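Woltix
Products
Support
Downloads
Contact sales

Plallex 3
Review, labeling and policy preparation software for two-handed manipulation

Plallex takes recordings made with hand-held grippers and turns them into clean, segmented demonstrations that a robot controller can be trained on or checked against. It covers the stretch of work between the end of a recording session and the start of a training run. Most teams handle that stretch with a folder of scripts. Plallex puts it in one desktop application with a command line version for batch jobs.

Version 3 is a rewrite of the timeline and the import layer. Projects from the previous version open directly and are saved in the new format the first time you write to them. Keep a copy if other people on your team have not upgraded.

What it does

Import. Point Plallex at a session folder and it reads the head video, the gripper streams and any calibration files it finds. Missing streams are listed before the import starts. You can go ahead without them and add them later.

Alignment. Every stream gets its own clock model. Plallex fits an offset and a drift term for each gripper against the head video and shows the residual as a strip under the timeline. Where the fit is poor the strip turns orange and the affected segments are held back from export until someone accepts them.

Segmentation. The default segmenter looks at gripper opening, gripper speed and the distance between the two tools. It proposes cuts at grasp, lift, release and idle. You can drag cuts, merge segments, or write your own rules in a short text file that lives with the project.

Labeling. Labels are free text or picked from a list you supply. Left hand and right hand have separate tracks, and a third track holds labels that apply to both. For cloth work the third track usually ends up carrying most of the information: flatten, straighten waistband, fold leg across, turn over.

Export. Segments go out as arrays with a plain manifest. Poses can be written in the head camera frame, the table frame, or relative to the other gripper.

Working with cloth

Soft goods are hard on segmentation software. A rigid part is either in the gripper or it is on the table. A garment can be pinched at one side, dragged by the other and still be mostly on the table, and the hands keep making small corrections that look like separate grasps if you go by finger opening alone. Earlier versions of Plallex over-cut this kind of material badly, and our own support mail was full of it.
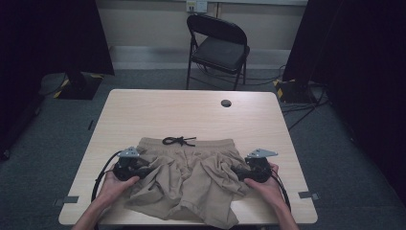 Khaki shorts on the table, with a hand-held gripper to either side.

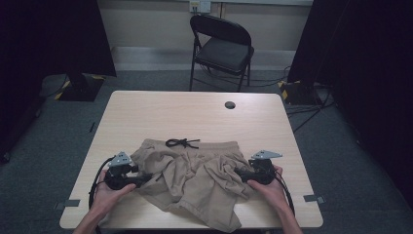 Posted by Rosalba Mancuso, Product Engineering, Woltix
17 February 2018
Filed under: Plallex, perception, cloth

Shorts are a good test piece for the new cloth segmenter. The fabric is one color, so there is little texture to track, and the legs crumple into folds that hide one another. The waistband is the useful part. It keeps a fairly straight edge even when the rest of the garment is bunched, and a black drawstring tied in a bow gives strong contrast at the center. Plallex does not need to be told that the object is a pair of shorts, but if you mark the waistband once at the start of a recording it will carry the mark forward and ask for help when it loses it.

The segmenter is called Dallard and it ships as part of the standard install. It works from the head video and the gripper poses together. In each video frame it estimates a garment outline, then compares how the outline changes with how the grippers move. If a gripper moves and the nearby outline moves with it, Dallard treats the two as coupled. A short opening of the fingers during coupled motion is kept inside the same segment. The length of opening it will tolerate is set by the regrasp window in the project settings. Start with the default and shorten it for stiff fabrics.

Some notes on getting good results from Dallard:

Table color matters more than lighting. Beige cloth on a light wood surface is near the limit of what the outline model can separate, and we use that pairing in our own tests for that reason. If your outlines flicker, try the edge-weighted mode before you change the table. It is slower but copes better with low contrast.

Mask the hands and grippers. The import wizard offers this and it is on by default. Turning it off saves time on long sessions and nearly always costs you more time in review. Cables can be added to the mask with the brush tool. A black cable that swings across the cloth will otherwise show up as a fold.

Expect trouble at the near edge. Fabric that hangs over the front of the table leaves the plane Dallard uses to scale the outline. The hanging part is tracked but its area is reported as unknown. You can exclude it from the flatness score under Metrics.

Draw the table region yourself. Automatic table detection works on plain tops, but a cable hole can be picked up as a small dark object and followed through the whole recording. Drawing the region by hand takes four clicks, and an exclusion circle over the hole takes one more. Both are stored with the camera calibration, so you do it again only when the table or the camera mount changes.

Checking a policy against the recordings

Plallex can also read logs from a robot controller and lay them on the same timeline as a human demonstration. The two are matched by label, then stretched to the same length. You see the demonstrated left and right paths and the executed ones together, with the gap plotted underneath.

This view was built for debugging. It will not tell you if a policy is good. It will show you that the right arm reaches the hip of the garment late every time, or that the controller closes the fingers before the wrist has stopped turning. Users of the beta spent most of their time here, and several asked for a way to send a comment from the view to a colleague. Comments are in this release. They are stored in the project folder as text and can be kept under version control with everything else.

The planner check

Before export, Plallex can run each segment through Ban, our reachability and collision checker. Ban takes a robot description file and a table height and reports which parts of a demonstration the robot could follow. People reach across themselves easily and tilt their wrists to angles that many arms cannot manage, so it is normal for a share of segments to fail on the first pass.

Failures come in three groups: out of reach, joint limit, and arm to arm. The last one is common in cloth work, where the hands start on either side of the garment and come together as it is folded. Ban can propose a shift of the robot base that recovers the most segments. It can also propose a small change in wrist angle, within a limit you set. Proposed changes are never written to the original recording. They are kept as an overlay and you choose at export which version goes out.

Ban is licensed separately. A trial key is included with every Plallex license.

System requirements

64-bit Linux or Windows desktop
A graphics card is recommended for Dallard and not needed for anything else
70 GB of free disk space for a typical working project
Network access for license activation only. Recordings stay on your machine.

The command line tools have no display requirement and can run on a server. A floating license covers one desktop seat and one server process.

Known issues in this release

Undo does not restore deleted comments.
The timeline redraws slowly in projects with more than 100 sessions. Splitting the project by date is the current workaround.
If two grippers report the same serial string, the second is dropped at import without a warning. Rename one in the session file.
Dallard's waistband mark can jump to a hem when the garment is turned over. Re-mark it on the first clear view after the turn.
Exporting in the gripper-relative frame ignores the wrist overlay from Ban. Export in the table frame and convert with the command line tool.

Licensing and upgrades

Plallex is sold per seat with a year of updates. Customers with a current maintenance plan get version 3 at no charge and will find it under Downloads after signing in. If your plan has lapsed, renew it first — the upgrade key is issued with the renewal. University labs can ask for the academic rate through the contact form. Please use a university address.

Training for new teams is done remotely and uses your own recordings where possible. Send a short session ahead of time so we can check that the import works.

Related
Ban reachability checker
Dallard settings reference
Session folder layout for hand-held grippers
Moving a project from the previous version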